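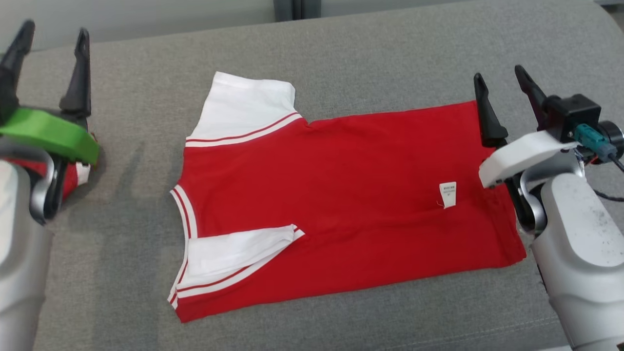 Student robotics group trains two-arm system to fold shirts

Jun 10, 2023

A student team at Skotden College has finished the first stage of a project to teach a two-arm robot to fold clothing. The group, which competes under the name Ama, will enter the system in the household tasks class of the Cloltport Student Automation Meet.

The team began work in March with towels and moved to T-shirts once the towel program was stable. Shirts are harder for the software to handle. A towel has four corners and no inside, while a shirt has sleeves that can land across the body, under it or out to the side, and the arms must deal with each case before the main fold can start.

"Sleeves take up most of our practice time," said Soledad Pereyra, the student in charge of data recording. "The body fold is two grasps and a lift. A sleeve can need three or four tries if the finger goes in under both layers of cloth."

The arms are taught by demonstration. An operator guides both of them through a complete fold while the joint positions, gripper commands and camera images are logged. The recordings are then used to train a control program, which is run on the same arms with no operator. The team has logged 683 demonstrations to date. Recordings in which a garment was dropped or pulled off the work surface are kept in a separate folder and left out of training.

Each arm carries a two-finger gripper. The students started with flat, wide fingertips and changed to narrow, pointed ones, which slide under a hem more easily but hold a smaller area of cloth. Grip force had to be reset after the change. Thanasis Raptis, who wrote the gripper control code, said the force setting is now stored separately for each type of garment.

Work surface was also a factor. On a smooth tabletop the shirts slid when one arm pulled, and the second arm missed its grasp point. The team switched to a woven fabric surface in gray, a colour chosen to contrast with most of the practice clothing. White sleeves under bright overhead light still cause errors, and the group plans to record more of its demonstrations with contrasting sleeves and trim.

Calibration between the arms is checked at the start of each session. Both grippers are brought to the same marked point and the difference is entered as an offset. If it is more than 2 mm, the bases are loosened and set again. Myrtle Okafor, who teaches the automation course and supervises the group, said a session is not recorded until the check has been signed off in the logbook.

In the last set of trials before the end of term, the program was given 24 shirts, one at a time, each laid flat with the sleeves in a different position. The judging rules allow 3 minutes per garment and score the result on outline, sleeve placement and height of the finished stack. The team has not released its trial scores - they will be posted after the meet along with the training settings.

Kwadwo Opoku, a second-year student, is working on the part of the program that decides when a fold is complete. At present the arms sometimes return to a finished shirt to flatten a wrinkle and open the fold again. His fix compares the outline of the garment with a stored rectangle and stops the arms when the match is close enough. It has been tested on recorded images but not yet on the arms.

Long-sleeved shirts and garments with buttons are not part of this year's class and will be looked at in the fall. The lab is open to students from other programs who want to learn to operate the arms. Training takes two sessions, and names can be left with Darlene Thibodeau at the engineering office.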